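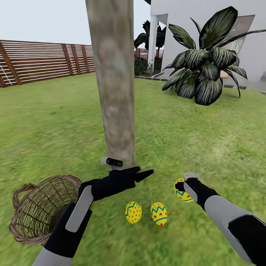

Opening remarks. Good afternoon, and thank you to Bianca Radu for the invitation to Velldale. My subject is the care of shared gardens on small housing estates, and who should pay for it. Lawns, trees and boundaries are often looked after under separate contracts. A plain back garden, with a tree trunk rising from the grass, a slatted wooden fence on one side and a white house on the other, may already involve three budgets.
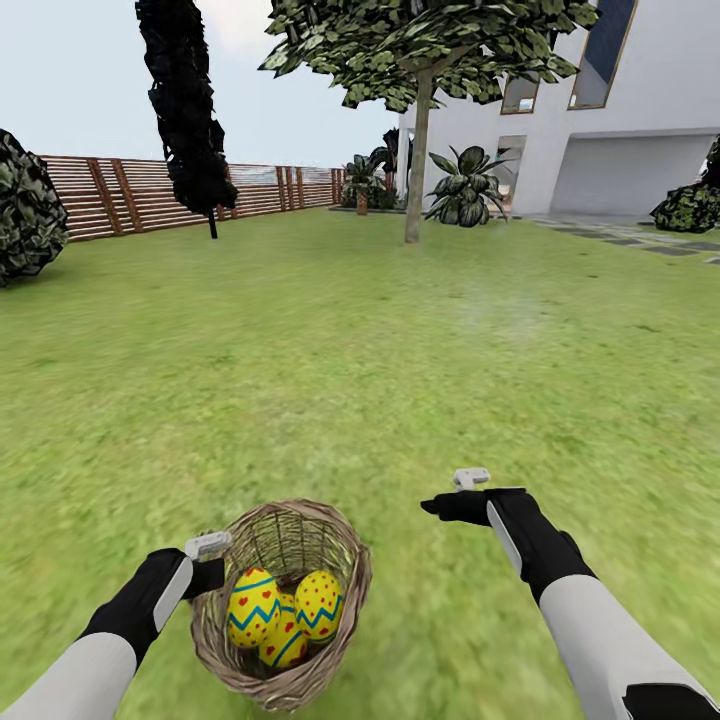 The Skumance estate joined these into a single agreement in June. Residents now report faults to one office. Pause here for questions on cost.
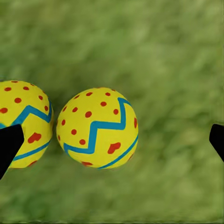

Second point: use. Grass is kept so that people may enjoy it. Seasonal events, and things as small as a yellow ball painted with a blue zigzag, belong in the maintenance plan as much as drainage does. Mowing dates should be agreed with residents beforehand. Refer to the paper by Veronika Csizmadia, section 8.
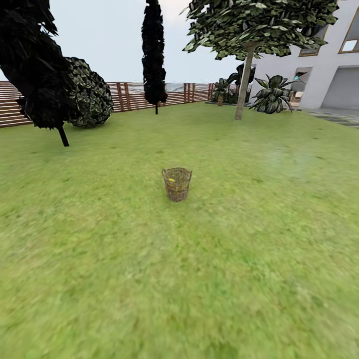
Mowing dates should also be posted at each entrance two weeks ahead. Torkora has adopted this rule in its standard lease. Hand over to the chair for the discussion of service charges.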